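Search the forum
3 min read

White desk top, coffee rings wont come off

arlo_p
Got a white desk from Stenlow for the spare room, had it 3 months. Two rings near the middle, tried dish soap, tried hot water. Nothing. Do I go at it with a magic eraser or is that a bad idea

yaryna.pyl
Bad idea imo. It's fine sandpaper basically. Took the shine off mine, now that patch grabs every bit of dirt. Baking soda paste, leave it 20 minutes, wipe.

mazza60
Disagree – used the eraser on white tops for years. Light pressure. People lean on it like they're scrubbing a grill.

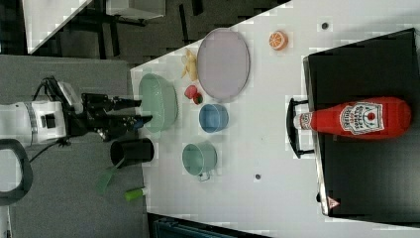

white top over gray carpet, same combo I've got at work

mazza60
Every kind of pen ends up on that one and it gets the eraser.

yaryna.pyl
Sure, and what's the finish? Matte or gloss? Matters a lot. Arlo which is yours

arlo_p
Gloss I think. Kind of in between?? Label just says Plesari white

orest_h
Baking soda scratches gloss too fyi. Rubbing alcohol on a cotton pad, test underneath first. And get a coaster lol

yaryna.pyl
Not if its a wet paste. Never had a scratch from it.

arlo_p
Ok did the alcohol. One ring gone, other one is fainter. Trying teh paste tonight on what's left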